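工单标题：下压抓取时反复触发保护性停机，代码 37；附带咨询复位及参数修改的操作规定
产品：Zistau 控制器，Ccori 两指夹爪，Trerngate 采集软件
提交人：Sota Honda
受理：Wekik 技术支持
工位：3 号
优先级：初始为普通，后改为高
状态：已解决，保留跟踪项

问题描述（提交人填写）

机械臂在桌面抓取任务里，夹爪下降到物体上方之后，控制器报代码 37，保护性停机。复位之后可以继续，再做若干次又会停。同一套程序十二月之前没有这个现象。十二月我们换过夹爪手指，同一周控制器恢复过一次备份，哪一个先做的我现在说不准，要去翻记录本。

任务内容是把桌上的小物件抓起来放进碗里，物件有方块，也有形状不规则的软东西。停机集中在抓扁的方块时，抓软的几乎不停。操作员遥操作和回放已有轨迹时都停过，回放时更多。

另外想问一件事：停机后由谁复位，能不能在远程桌面里直接点复位。我们这里几个人做法不一样，想要一份能贴在工位上的规定。

已经试过的办法：重启 Trerngate，重启控制器，换过夹爪的通信线，把接触力阈值调高一档。调高以后停机少了，但没有消失。

09:10 支持回复

收到。先处理阈值的事，其他往后排。

接触力阈值属于安全参数。在原因查清之前，请把它改回调整前的值，改回以后核对控制器安全页面上的校验值，和记录本里最后一次验收时的校验值比较。两者一致再通电运动。如果记录本里没有抄过校验值，请回复说明，不要凭印象填。

本工单优先级改为高。理由是安全参数在没有评估的情况下被改动过，工位在改动之后仍在使用。

在确认之前，3 号工位请停止自动回放。遥操作可以继续，条件是操作员能直接按到急停，桌面周围没有别人的手伸进去。

请提供以下材料：

控制器事件日志，从换手指那一周开始导出，不要只截取今天的。
当前工具参数，包括质量、重心、工具中心点的偏移。
换下来的手指和现在装的手指各量一次长度，从法兰面量到指尖。
夹爪和法兰之间装了什么，支架、传感器、转接板都算。
谁有安全页面的密码。

09:35 提交人回复

阈值已经改回。校验值我抄下来了，但是记录本里最后一次验收的那页只写了“通过”，没有写校验值，也没有写是谁验收的。

密码写在控制柜门内侧的标签上，组里都知道。

日志正在导出，文件比较大。工具参数截图已上传。

09:50 支持回复

标签请撕掉，密码今天就换。换了以后由一个人保管，另外指定一个人在他不在时代管，名字写进记录本，密码本身不要写进去。

标签贴在柜门内侧的情况我们见过不少，多半是调试阶段贴的，后来忘了。调试结束交接时应当有一步专门检查它，你们的交接单上可以补一行。

校验值没有历史记录，就没有办法证明现在的安全配置和验收时一致。处理方法是按现在的配置重新做一次验收，验收通过后，这次的校验值作为新的基准。做法在下面查清原因以后再写，现在做了也要重做。

工具参数看到了。质量一栏填的数和 Ccori 夹爪出厂默认值相同，重心也是默认。请确认夹爪侧面有没有加装东西。

10:20 提交人回复

有，腕部旁边加了一个小的黑色模块，用来采集近处的画面，是换手指之前就装上的。装的时候应该改过质量参数，我记得当时有人称过。现在看到的是默认值，我也奇怪。

手指长度量了。新的比旧的长，差值写在附件里。工具中心点的偏移还是旧手指的数。

10:40 支持回复

这样就有两处对不上：

工具中心点没有随手指更新。程序以为指尖在一个高度，实际指尖更低。下降到目标高度时，指尖已经顶到物体，或者顶到桌面。软的物件能让开一点，扁的硬物件让不开，和你描述的分布一致。

质量和重心回到了默认值。控制器靠它们推算外力，参数偏了，推算出来的外力就有一个固定的偏差，姿态不同偏差也不同。手腕朝下时偏差正好和接触力叠加，阈值就更容易到。

第二条请用日志确认。在日志里找“恢复备份”和“工具参数写入”这两类记录，看先后顺序。

阈值调高以后停机变少，是因为多出来的压力被允许了。代码 37 在这里是正常动作，控制器报得对。

11:15 提交人回复

日志找到了。先称重、写入质量，然后才恢复备份，备份是装模块之前做的，所以把质量盖回去了。换手指在恢复备份之后，那次没有写入工具参数的记录。

恢复备份的原因是一位同事的网络设置改乱了，他想把网络恢复回去，选了整包恢复。

11:30 支持回复

原因可以定了。请把下面这段抄进你们的记录本，作为变更条目，补记也可以，注明是补记：

恢复备份为整包恢复，工具参数被旧值覆盖，恢复后没有逐项核对。更换手指后没有更新工具中心点。两次变更之后都没有做接触测试。后续为减少停机调高过接触力阈值，没有评估，现已改回。

写的时候不用写是谁做的。变更条目是给以后查问题的人看的，写人名容易让下一次没有人愿意补记。需要写名字的是批准人和验收人。

备份的操作要求：

整包恢复只用于更换控制器或者系统损坏。只改网络设置，就只恢复网络那一项，Zistau 的恢复页面里可以单独勾选。
每次改动工具参数、安全参数、安装方向之后，新做一份备份，旧的保留，文件名里写明当时装的是哪一副手指。
恢复之后，先核对工具参数和安全校验值，再通电。核对由恢复操作以外的人来做。

下午请做修正和验证，步骤见下一条。做的时候请有两个人在场，一个操作，一个守急停，守急停的人不看屏幕，只看机械臂。

11:55 支持回复（验证步骤）

一、断开运动使能，确认机械臂静止。检查前臂外侧的线缆绑扎，手腕转到两侧极限姿态时线缆不能绷紧。线缆拉扯同样会被算成外力，先排除它，后面的读数才可信。

二、把夹爪、手指、侧面模块、转接件一起拆下称重，或者用控制器的负载辨识功能测一遍。两种方法都做最好。结果相差明显时以重新称量为准，并检查辨识时线缆有没有碰到别的东西。

三、写入质量和重心。写入以后读回，和手里的纸面数值逐位对。两个人对，一个念一个看。

四、用新手指重新标定工具中心点。标定用的尖点固定牢，标定过程中不要更换手指上的垫片。垫片有磨损就先换垫片再标定。

五、空载姿态检查。手指离开所有物体，手腕分别朝下、朝侧面、斜着停住，读外力估计值。这时候它应当接近零，各姿态之间不应有明显跳变。有跳变就回到第二步。

六、低速下降。速度用降低速度模式，桌面上只放一个方块，放在平时抓取的位置。最后 20 毫米单独设一段，降低下降速度，目标高度先设在方块上表面以上，确认指尖不接触，再逐步往下。

七、接触测试。让闭合的指尖轻压在方块上表面，读外力，和外部测力计的读数比较。测力计放在方块的位置上单独做一遍。

八、阈值测试。保持原阈值，慢速压向测力计，确认在阈值处会停。停下之后不要立刻复位，先看日志里有没有代码 37，时间对不对得上。

九、恢复到常用速度，再做一次第八步。速度高的时候从检测到停住有一段距离，测力计读到的峰值会比阈值大，峰值要写进验收记录。峰值能不能接受，由你们的风险评估决定，支持这边不能代替你们判定。

每一步写下结果和签名。有一步不通过，后面的不做。

13:20 提交人回复

开始做。桌上其他东西要不要清走？碗和方块平时都放着，位置是采集任务规定好的。

13:25 支持回复

第一步到第五步要清走。第六步开始只留要用的那一件。等第九步通过以后，再按采集任务的布置摆回去，用降低速度走一遍完整轨迹。

摆回去以后注意碗。碗靠近桌子前沿，机械臂去放物件时，操作员常常会往前站，想看清有没有放进去。请在地上贴一条线，机械臂有使能的时候人在线外。看不清就调整监看画面，不要靠近看。 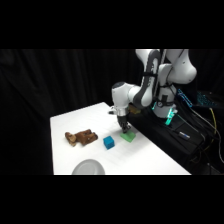
第一步请特别留意从手腕到上面这一截的线。加装过模块以后线会多一根或者重新绕过，绑扎带容易绑在两段连杆之间，转动时一松一紧。绑扎点应当在同一段连杆上，跨关节的部分留出余量，余量又不能大到会挂住桌上的东西。

底座旁边平台上的散线也请理一下。这和停机没有关系，但是有人去按急停的时候，路上不应有绊脚或者要跨过的东西。平台上不放工具和小件，它们会随振动移动，掉进连接处不好找。

幕布保留没有问题，它离机械臂的最大伸展范围要有余量。请把手臂伸到朝幕布方向最远的姿态看一下，用降低速度。布被夹爪勾住的话，力估计值也会乱，而且布后面如果能站人，操作员是看不到的。幕布后面不能作为通道，也不能放需要有人去取的物品。

14:40 提交人回复

第一步到第四步做完了。

线缆有一处绑扎跨了关节，已经改到同一段上，两侧极限都试过，不绷。

称重和辨识的结果接近，按称重写入，读回一致。

工具中心点重新标定，标了两遍，第二遍和第一遍差得很小。第一遍的时候发现尖点底座有点晃，拧紧以后才做的第二遍，用第二遍的值。

幕布试了，够不到。幕布后面堆着两个空纸箱，已经搬走。

第五步做到手腕斜着的时候，外力值有个小的跳变，朝下和朝侧面没有。

14:50 支持回复

斜着的姿态下，请看侧面模块的线有没有碰到前臂外壳。可以用手轻轻把线拨开，看读数变不变。拨线之前先断开运动使能，手离开以后再恢复。不要一只手拨线，另一只手拿着使能装置。

如果读数随线变化，就把线再固定一处。如果不变化，重新填重心，侧面模块会让重心偏向一边，只填了高度方向的话，斜着的姿态会显出来。

15:20 提交人回复

是重心。只填了高度方向，侧向那一项是零。辨识结果里有侧向的值，抄的时候漏了。我们念数的时候是按页面顺序念的，那一项在下面要滚动才看得到，两个人都没看到。

补上以后三个姿态都没有跳变。第五步通过。

15:25 支持回复

这一点会转给文档的同事。在页面改之前，请把工具参数抄成一张纸质表格，表格里项目列全，没有值的写零，不能空着。核对时以表格为准，一项一项在页面上找，不要反过来照着页面念。

继续第六步。

16:30 提交人回复

第六步到第九步完成。

最后 20 毫米单独设段以后，指尖在方块上方停得住，高度和目视一致。轻压方块时的外力读数和测力计接近。原阈值下慢速和常用速度都在该停的地方停了，日志里都有代码 37，时间也对。峰值写进了记录。风险评估里原来写的峰值是用旧手指测的，新手指前端更窄，我们要重新看一遍接触面积那一节，安排给负责评估的人了，他看完之前 3 号工位只用降低速度。

按任务布置摆回去，完整轨迹走了一遍，没有停机。回放了原来容易停的那几条，也没有停。

有一个新问题。换手指之后我们采了 4,000 条记录，都是在工具中心点不对的情况下采的，有一部分还是阈值调高以后采的。这些记录还能不能用？

16:50 支持回复

先说安全方面。这些轨迹里存的如果是关节角，回放时手臂会走到和当时完全一样的位置，指尖会和当时一样压下去，工具中心点改正了也不会改变它。如果存的是工具坐标，回放时会按新的偏移换算，手臂位置会比当时高。所以同一批数据，两种格式回放出来不一样，不能混在一起验证。

请在 Trerngate 里看数据集设置的“动作空间”一栏，回复是哪一种。

在回复之前，这批数据不要在真机上回放。刚才回放过的那几条，请注明是用哪种方式回放的。

数据方面，做法建议如下：

不要删。给整批记录加一个配置标签，写明手指型号、工具参数版本、阈值状态。
阈值调高期间的记录单独一个标签，和前面的分开。分界点用控制器日志里写入阈值的时间，不用人的记忆。
记录里已经存了外力值的，注明这批外力值带有偏差，不能当作接触力的真值使用。
用于训练时，用的人要能看到标签，由他们决定留还是不留。采集方不替他们筛，也不把标签藏在备注里。

17:10 提交人回复

动作空间是关节角。刚才回放的几条也是关节角，都是换手指之前采的，所以没有停也说得通。

那换手指之后采的这批就不在真机上放了。

标签的字段我们原来没有，只有操作员和任务名称。明天加。

17:20 支持回复

可以。如果一定要在真机上放，走单独的评估，先在仿真里按新手指的长度检查指尖最低点，低于桌面或者低于方块上表面的轨迹直接排除，剩下的用降低速度，有人守急停。平时采集不走这条路。

换手指之前的轨迹也要加一条限制。那时的关节角对应旧手指，装着新手指回放，指尖会更低。刚才几条没有停，只能说明那几条压得不深，不能推到整批。请同样停用，等检查过最低点再放。

下面回答最开始问的复位规定。按你们现在的人员和布置写的，可以直接贴。贴之前请负责风险评估的人看过，和你们本单位的规定有冲突时，按更严的执行。

工位操作规定（供张贴，3 号工位）

开机之前

看记录本最后一条变更。变更条目没有验收签名，不开机。
核对安全校验值与基准值。基准值写在记录本首页，首页由密码保管人更新。
确认手指型号与工具参数表一致。
按一次急停，确认断使能，再松开。每个班次做一次，换人也做一次。
清走平台和桌面上与任务无关的物品。

运行中

机械臂有使能时，人在地面标线以外。
摆放物件、取出碗里的物件，先断开使能，再伸手。不能靠暂停程序代替，程序暂停时手臂仍然有使能。
遥操作由一个人进行。旁边的人不替他扶物件。
自动回放时工位必须有人，该人不同时操作别的工位。
夹爪夹住物件后不从夹爪里硬拽，使用松开按钮。松不开，断使能后用手动释放。

保护性停机以后

先看，后复位。看夹爪是否压在物件或桌面上，看有没有人、线、布料接触手臂。
把代码和当时在做的动作写进记录本，不写不复位。
指尖压着东西时，复位后第一个动作只能是向上离开，用降低速度。
复位只能在现场按，由看得见整个桌面的人按。远程桌面不得复位，远程桌面的复位按钮在 Trerngate 的权限设置里关闭。
同一代码在一个班次里第二次出现，停止使用，通知负责人。不得以调高阈值的方式继续。

修改

安全参数由密码保管人修改，修改前有书面理由，修改后有另一人验收。
更换手指、加装或拆下任何部件、改变线缆走向，都属于变更，要核对质量、重心、工具中心点，并做接触测试。
手指垫片同型号更换不需要重新标定，但要做一次轻压检查。
备份恢复只勾选需要的项目。
变更后第一条采集数据必须带新的配置标签。

17:45 提交人回复

看过了，有几个地方想确认。

第一，“同一代码第二次出现就停止使用”，我们一个班次要采很多，可能中午之前就停了。能不能放宽？

第二，远程复位关掉以后，夜间没有人，回放就不能做了。

第三，暂停之后伸手拿东西，大家都这么做，断使能再上使能要等一会儿，操作员会有意见。

18:05 支持回复

第一条可以由你们自己定次数，但要在没有停机压力的时候定，写进规定再执行，不要当天临时改。今天这个问题从开始到提交工单隔了很久，中间一直是复位后继续，如果当时有一个次数限制，调阈值那一步不会发生。参数正确以后，代码 37 应当很少出现，限制不会像你担心的那样经常碰到。建议先按张贴的执行一段时间，看记录本再说。

第二条没有可以变通的地方。现在的布置是开放的桌面，没有围栏，没有扫描器，夜间无人值守不在你们的风险评估范围里。要做夜间回放，先改布置，重新评估，然后才谈复位方式。

第三条理解，等待时间确实影响节奏。可以考虑把断使能做成脚踏或者桌边按钮，接到 Zistau 的安全停止输入上，恢复时的等待会短一些。接线需要按控制器手册的双通道接法，接好以后要按安全功能验收，不能接在普通输入口上。在装好之前，仍然断使能再伸手。

另外可以从任务安排上减少伸手次数。比如一轮把几个物件都放进碗里再统一取出，不要抓一个取一个。

18:20 提交人回复

明白。次数先按你写的。夜间的事我去跟组里说。桌边按钮我们想装，需要另开工单吗？

18:25 支持回复

需要，另开一个，写清控制器型号、安全输入还剩哪些、按钮准备装在哪一侧。装在操作员站位一侧，伸手取物之前顺手就能按到的位置。请把工位平面草图一并上传。

次日 09:30 提交人回复

今早开机按规定做了一遍。校验值和昨天一致。密码已换，标签已撕，柜门内侧用酒精擦过，看不出字了。

标签字段加好了，4,000 条已经批量写入。阈值调高的分界点按日志切的。切的时候发现采集电脑和控制器的时钟不一致，控制器慢，直接按时间切会切错。先算出差值再切的。以后两边都对同一个时间服务器。

地面标线贴好了。贴线时把手臂伸到前方最远处看过，碗在桌子前沿，线离碗还有一段，站在线外看不到碗底，已经把监看画面的角度改了。

上午采集两小时，没有停机，抓扁的方块正常。

次日 09:50 支持回复

时钟的事很好，请也写进记录本，之前凡是拿两边日志对照得出的结论，时间都要重新看。

昨天我根据日志判断的先后顺序，用的全部是控制器一边的记录，不受影响。

次日 16:10 提交人回复

负责评估的人看完了接触面积一节。结论是新手指前端窄，常用速度要下调，下调后的值已经写入，走了修改流程，有理由，有另一人验收，新校验值更新在记录本首页。用测力计按第九步重新做过，峰值在评估允许的范围内。降低速度的限制解除。

早上报的没有停机是在降低速度下的结果，刚才用新的常用速度又采了一个多小时，也没有停。

次日 16:30 支持回复

收到，主问题关闭。

根本原因：整包恢复备份覆盖了工具质量和重心；更换手指后工具中心点未更新。
促成因素：安全密码公开；验收记录缺少校验值；停机后没有次数限制；工具参数页面有一项需要滚动才能看到。
处理：改回阈值，更正工具参数，改正线缆绑扎，重新验收，建立新的基准校验值。

保留的跟踪项：

参数页面滚动项，由 Wekik 文档组处理，处理前使用纸质表格。
桌边停止按钮，由提交人另开工单。
换手指前后的关节角轨迹在检查指尖最低点之前不在真机上回放，由提交人在 Trerngate 中锁定回放权限。
其他工位是否做过整包恢复，由提交人导出各控制器日志检查，结果回复在本工单下。

次日 17:00 提交人回复

回放权限已锁定。其他工位的日志在导，有一台控制器的日志已经被覆盖，只能看到最近的部分，那一台我们打算直接按第二步到第九步重新做一遍验收。

次日 17:05 支持回复

同意。那一台在验收之前请挂停用牌，牌上写原因和联系人。日志保存期限可以在控制器里调长，或者定期导出到采集电脑，导出时连同备份文件一起存。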